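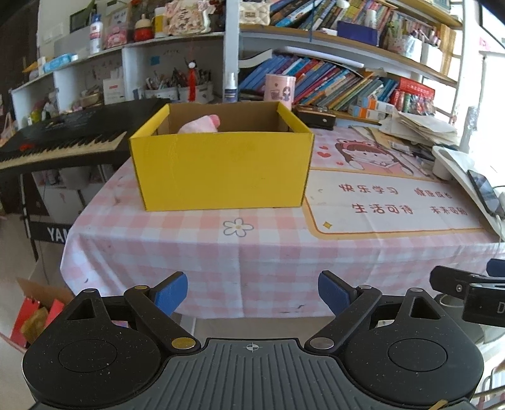
어린이 책상보는 아이가 쓰는 책상이나 낮은 탁자 위에 씌워 두는 덮개로, 상판을 긁힘과 얼룩에서 지키는 한편 방 안의 분위기를 밝게 만드는 구실을 한다. 집에 따라 책상덮개, 책상 커버, 탁자보라고도 부르고, 어른의 식탁에 쓰는 식탁보와는 크기와 무늬에서 갈라진다. 식탁보가 대체로 음식과 그릇을 돋보이게 하려고 차분한 무늬를 고르는 데 비해, 어린이 책상보는 그 자체로 볼거리가 되는 일이 많아서 꽃, 별, 하트, 책 읽는 아이 같은 그림이 큼직하게 들어간다. 분홍과 흰색의 큰 체크 바탕에 흰 꽃잎의 꽃을 찍고, 그 옆에 주황빛 도는 갈색 테두리를 두른 흰 칸을 마련해 갈색 긴 머리 소녀와 빨간 하트 세 개, 그리고 快乐学习(즐겁게 배우자), 健康成长(건강하게 자라자) 같은 붉은 글귀를 넣은 것이 이런 구성을 잘 보여 준다. 앞자락이 상판 아래로 늘어지기 때문에 그림과 글귀는 책상 앞에 선 사람의 눈에 가장 먼저 들어온다.

이름

책상보의 '보'는 물건을 덮거나 싸는 천을 두루 이르는 말로, 밥상보, 이불보, 보자기의 '보'와 같다. 요즘은 천이 아닌 비닐이나 코팅된 소재로 만든 것도 모두 책상보라 부르고, 투명한 판을 얹는 것은 따로 책상 매트라고 하여 구별하는 편이다. 다만 이 구별이 그리 엄격하지는 않아서, 가게에 따라서는 두 가지를 한 선반에 나란히 놓고 같은 이름표를 붙여 두기도 한다. 물건을 찾을 때에는 이름보다 소재와 치수를 먼저 보는 것이 마음 편하다.

구성과 무늬

가장 흔한 바탕은 체크무늬이다. 칸이 작은 체크는 깔끔하지만 멀리서 보면 색이 한데 섞여 보이고, 칸이 큰 체크는 분홍, 살구, 흰색이 저마다 또렷하게 드러나 방이 한결 환해 보인다. 체크 위에는 꽃이나 과일을 한 송이씩, 한 알씩 띄엄띄엄 얹는데, 회색처럼 옅은 색으로 테두리를 두르면 흰 꽃잎도 바탕에 묻히지 않는다.

그림칸이 있는 책상보는 바탕무늬와 중심 그림을 나누어 생각한다. 그림칸은 액자처럼 테두리를 둘러 바탕과 떼어 놓고, 안쪽에는 인물과 글귀를 함께 넣는다. 머리띠에 동물 모양이 달린 아이, 펼친 책, 하트, 네 갈래로 뻗은 작은 별 같은 것들이 자주 쓰이는 소재이다. 그림칸이 상판 한가운데에 오는 것이 있는가 하면 늘어지는 자락에 오는 것도 있다. 상판 쪽에 있으면 공책과 장난감에 가려지기 쉽고, 자락 쪽에 있으면 물건을 아무리 올려놓아도 그림이 살아남는다는 장점이 있다. 대신 자락의 그림은 아이의 무릎과 의자 등받이가 자꾸 닿는 자리여서 때가 먼저 타는 것도 그쪽이다.

글귀

글귀가 들어간 책상보는 한자를 쓰는 문화권의 물건에서 특히 자주 만날 수 있다. 네 글자로 된 말이 많은 까닭은 위아래나 좌우로 짝을 맞추어 놓기 좋고, 소리 내어 읽을 때에도 입에 잘 붙기 때문이다. 앞날에 기대를 걸 만하다는 뜻의 未来可期도 이런 자리에 즐겨 쓰인다. 배움과 건강과 앞날을 한데 묶어 빌어 주는 셈이니, 예전 어른들이 병풍이나 베갯모에 좋은 글자를 수놓아 주던 마음과 그리 멀지 않다고 볼 수 있다. 아직 글을 모르는 아이에게는 그저 빨간 무늬일 뿐이겠지만, 날마다 보는 글자이다 보니 어느 날 문득 손가락으로 짚으며 무슨 뜻이냐고 묻는 일도 생긴다.

소재

면으로 된 책상보는 손에 닿는 느낌이 부드럽고 색이 은은하다. 세탁기에 돌릴 수 있다는 점도 좋지만 물을 쏟으면 그대로 배어들고, 접힌 자국이 쉽게 남는다. 폴리에스터 천은 구김이 덜 가고 빨리 마르는 대신 미끄러운 편이어서, 얇은 것일수록 아이가 팔꿈치로 밀면 한쪽으로 쏠린다. 코팅된 천이나 비닐은 젖은 행주로 닦기만 하면 되므로 물감 놀이를 자주 하는 집에서 반긴다. 다만 새것일 때 냄새가 나는 제품이 있고, 접어서 보관한 자리에 세로 주름이 오래 남기도 한다. 창가에 며칠 펼쳐 두면 냄새와 주름이 함께 누그러지는 경우가 많다.

크기와 자락

책상보의 크기는 상판의 가로와 세로에 늘어뜨릴 길이를 더해서 정한다. 가로 100센티미터인 책상에 양옆으로 9센티미터씩 내리고 싶다면 폭은 118센티미터가 된다. 앞자락은 옆자락보다 넉넉하게 잡는 것이 보통이지만, 아이가 의자에 앉아 다리를 넣는 책상이라면 허벅지에 걸리지 않을 만큼에서 멈추는 것이 좋다. 벽에 기대 놓고 물건만 올려 두는 탁자라면 바닥 가까이까지 길게 내려도 괜찮고, 아래 칸에 넣어 둔 잡동사니를 가려 주니 도리어 반가울 때가 있다. 어린 동생이 있는 집에서는 긴 자락을 잡아당길 수 있으므로, 네 귀퉁이를 집게로 물리거나 상판 밑으로 접어 넣는다.

위에 올려 두는 물건

어린이 책상보를 씌운 탁자는 공부만 하는 자리로 남는 일이 드물다. 집 안의 작은 물건들이 자연스레 모여드는 자리가 되기 마련인데, 그 가운데 가장 흔한 것이 뚜껑 없이 열어 두는 종이 상자이다. 노란 골판지 상자 하나만 있어도 인형과 블록이 제자리를 얻고, 분홍 인형의 끝이 상자 테두리 위로 조금 올라와 있으면 아이는 그것만 보고도 무엇이 들었는지 알아차린다. 속이 깊은 상자라면 자주 찾는 것을 위에 두고 철 지난 것을 아래로 내린다.

전자 건반도 책상보 위에 곧잘 자리를 잡는다. 건반은 길이가 있어서 상자와 나란히 놓으면 상판의 폭을 거의 차지하는데, 이때 건반을 앞쪽으로 향하게 하고 상자를 그 옆에 붙이면 연주할 때 상자를 치울 필요가 없다. 천이 미끄러우면 건반이 조금씩 밀리므로 바닥에 고무 받침을 대 준다. 건반 위에 작은 장난감을 올려 두는 버릇은 아이 있는 집이라면 거의 어디에나 있고, 연주를 시작하기 전에 그것부터 내려놓는 일이 어느새 하나의 순서가 된다.

관리

얼룩은 묻은 직후에 다루는 것이 가장 쉽다. 주스나 우유는 미지근한 물을 적신 수건으로 두드려 빼고, 크레용은 마른 천으로 가루를 먼저 걷어 낸 다음 주방 세제를 조금 묻혀 닦는다. 앞자락에 생기는 작고 거뭇한 얼룩은 한 번에 생긴 것이 드물고 손과 옷자락이 스치며 쌓인 것이 많아서, 비눗물에 30분쯤 담가 두었다가 부드러운 솔로 결을 따라 문지르는 편이 낫다. 인쇄된 글귀와 그림 부분은 세게 비비면 색이 일어날 수 있으므로 뒤집어서 빤다.

다림질은 면에만 권한다. 이때에도 그림칸 위에는 얇은 천을 한 장 덧대고, 체크의 선을 자 삼아 가장자리부터 펴 나가면 모양이 비뚤어지지 않는다. 8월처럼 습한 때에는 책상보를 이따금 걷어 상판과 천 사이에 바람을 쐬어 준다. 오래 덮어 둔 목재 상판은 가려진 부분과 드러난 부분의 색이 달라지기도 하는데, 이는 빛을 받은 정도가 달라 생기는 일이어서 천의 품질과는 관계가 없다.

제품과 유통

책상보는 규격에 맞춘 완제품과 원하는 길이만큼 끊어 파는 제품으로 나뉜다. 생활 직물을 다루는 Venau는 그림칸이 앞자락에 놓이는 어린이용을 따로 내고 있으며, Sastden은 같은 체크를 분홍, 연두, 하늘색으로 갖추어 형제가 색만 달리 쓸 수 있게 하였다. Ambrosio의 어린이 책상보는 모서리 4곳에 고무줄이 달려 상판에 끼우는 방식이다. 끊어 파는 제품은 폭이 정해져 있으므로, 길이 200센티미터를 사서 책상 하나를 덮고 남는 부분으로 방석 덮개나 상자 안감을 만들기도 한다.

낡은 뒤의 쓰임

색이 바랜 책상보는 버려지기 전에 몇 번 더 쓰인다. 그림칸만 오려 벽에 걸거나 가방 안주머니로 꿰매 넣고, 체크 부분은 물감 놀이의 깔개나 철 지난 장난감을 덮는 먼지막이로 돌린다. 글귀가 있는 칸은 아이가 다 자란 뒤에도 서랍 속에 접어 보관하는 집이 적지 않다.

같이 보기

식탁보, 밥상보, 책상 매트, 장난감 상자, 체크무늬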